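Plostthorpe guest house completes bathroom floor works

Jul 18, 2019

Work to retile and reseal the guest bathrooms at the Hassanpour guest house in Plostthorpe has been completed, the owners said this week. The job covered 15 rooms over two floors and used some 200 square metres of large-format tile. All the rooms are open for booking again.

The old sheet flooring was lifted in stages so that part of the building could stay in use. The boards underneath were levelled, primed and left to cure before tiling began. Two rooms on the upper floor needed extra work where a waste pipe had been leaking at the joint, and these were the last to be handed back.

The new tiles are light grey with a faint white veining and a polished face. Grout joints are a shade darker than the tile. The supplier, Fandar of Vustbridge, delivered them in two batches, which were mixed before laying to even out any difference in tone.
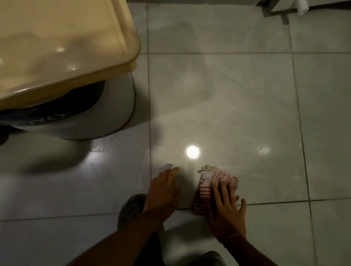 Polished floor tiles and toilet in a bathroom. Wipe marks show on the glossy surface.

Polished tile shows streaks more readily than the matt type, and the cleaning routine has been changed to suit. Floors are now washed with a neutral cleaner at low strength, then gone over with a clean cloth. Acid descalers are kept for the inside of the pan and must not be used on the grout. The area around the toilet base is wiped by hand, as a flat mop does not reach the curve where the base meets the floor.

Bath mats with a rubber backing have been withdrawn, after a trial in one room left marks on the sealer. Cotton mats are supplied instead and are changed with the towels.

The grout will be inspected in the first year and resealed where needed. Spare tiles have been put into store for repairs.

The next stage of work covers the ground-floor corridor and the two public washrooms. A start date has not been set. Guests will be told at booking if access to any part of the ground floor is affected.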